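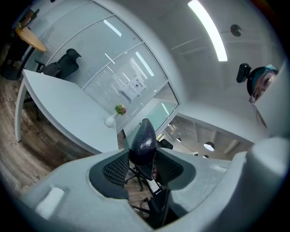
Purkholm, August

4.2 Vegetables left behind at the workplace

Eggplant was the item most often left in the boxes at closing time. Over the trial, 400 boxes went out to 17 offices, and 895 single vegetables were logged as not taken home. Almost 25 percent of these were eggplants, although the eggplant was never the largest item in the box by weight. Zucchini and tomatoes, which came from the same grower and were packed on the same morning, were nearly always gone before lunch.

Price does not explain the difference. Staff paid a flat fee through Unodari and could take any mix they liked. Ripeness is also a weak explanation. Fruit was graded at the Widmer packing shed, and soft or scarred pieces were pulled before delivery. Interviews pointed instead to cooking time and to uncertainty about preparation, with salting mentioned most often. Several people believed an eggplant had to be salted for an hour before use and ruled it out for a weeknight meal. 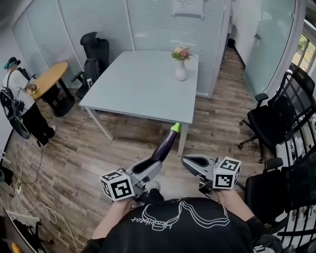
Flurina Stöckli wrote in her comments on the first draft that we had made too much of salting. In her view people skip eggplant when they cannot think of a second dish to make with it, and a recipe card would do more than a note on bitterness. We kept the salting question and added hers to the exit survey.

Storage matters too. Offices with a shared refrigerator tended to put the whole box inside, where eggplant is prone to chilling injury after a few days. Offices without one left the box on a table or a counter, and fruit there was taken home at a higher rate.

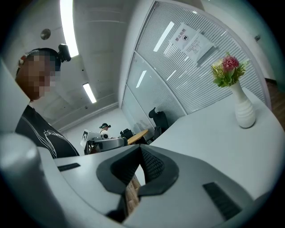
Figure 4. Small office room; person in a black T-shirt looking down toward the work surface.

Differences between sites were large, and two of the smaller offices account for much of the spread. Removing them lowers the eggplant share slightly but leaves the ranking of vegetables unchanged.

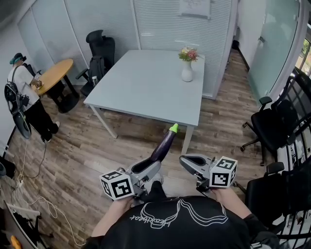 4.3 Effect of recipe cards

Cards were placed in half of the boxes from the third delivery onward. Each card gave one oven dish and one pan dish, neither of which called for salting.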